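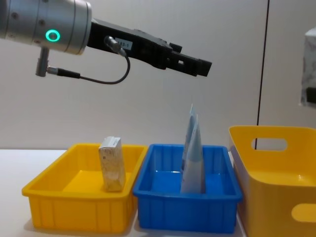 Two Sides of One River: How Countries Promise Not to Fight

Print this page | E-mail this page

Have you ever had a quarrel with a brother or sister over who gets which half of the bedroom? Maybe you put a strip of tape down the middle of the floor, and maybe the tape worked for a day or so, until somebody's sock ended up on the wrong side. Grown-ups who run countries have had quarrels very much like that one, only the bedroom was a valley or a forest or a whole stretch of coast, and when things went wrong a great many people got hurt. So, a very long time ago, they began writing their promises down, and a written promise between countries is called a treaty.

Let me tell you how one gets made, and to do that I am going to borrow two make-believe countries. We will call the one on the hilly side Flurkmont and the one on the flat side Plumham. Between them runs a river, and both of them want it. Flurkmont wants it for its mills, and Plumham wants it for its fields (Plumham grows a lot of cabbages, and cabbages are thirsty).

First, somebody has to go and talk

A person sent to speak for a country is called an envoy, or an ambassador if he or she is going to stay a good long while. In the old days this could be a dangerous job! Envoys rode for weeks over muddy roads, carrying letters sealed with wax, and they had to trust that the people at the other end would not lock them up. Most peoples, even ones who disliked each other very much, came to agree that a messenger should be allowed to come and go safely. We still keep that rule, and we call it diplomatic immunity, a big mouthful of a name for quite a simple idea.

Then comes the long part

Talking about peace can take much longer than you would think. In 1648 a set of agreements called the Peace of Westphalia ended the Thirty Years' War in Europe, and the talks had gone on for years, in two different towns, before everybody signed. People argued about land and religion and money, and they also argued about who should walk through a door first. That sounds silly, but going first was a way of saying "my king is more important than your king," and no envoy wanted to go home and admit that he had gone second.

Our friends from Flurkmont and Plumham would have the same sort of trouble. Who sits at the head of the table? A round table helps a little. Meeting in a place that belongs to neither side helps too, and a place like that is called neutral ground.

Writing it down

Once the talking is done, every single word has to be chosen with care, and usually in more than one language. One of the oldest peace treaties we know of was made between Egypt and the Hittites, more than three thousand years ago, and copies of it survive in both Egyptian and Akkadian. The Egyptian one was carved into temple walls, and the other was pressed into clay. Imagine having to fix a spelling mistake in that!

Signing is often still not the end. The paper goes home, and the country's leaders or its parliament have to say yes to it. That step is called ratifying. In the United States the Senate has to agree, and 2 out of every 3 senators present must vote for it.

Do treaties always work?

No, I am sorry to say they don't. Some have been broken almost before the ink was dry, and some were so unfair to the losing side that they helped start the next quarrel. But others have lasted for hundreds of years, and people live on either side of those borders today and cross them to buy bread or visit a cousin without giving it a thought.

Words to remember

Treaty: a written promise between countries
Envoy: a person sent to speak for a country
Neutral ground: a meeting place that belongs to neither side
Ratify: to give the final yes

Written by Theano Deligiannis for the Sturthorpe Young Readers' History Pages

More to read

Why Castles Have Such Twisty Stairs
Secret Codes and the People Who Cracked Them
What Did Sailors Eat?
Flags, and How to Read Them
A Letter Home from the Trenches

Contact us | Copyright Sturthorpe Young Readers | Back to top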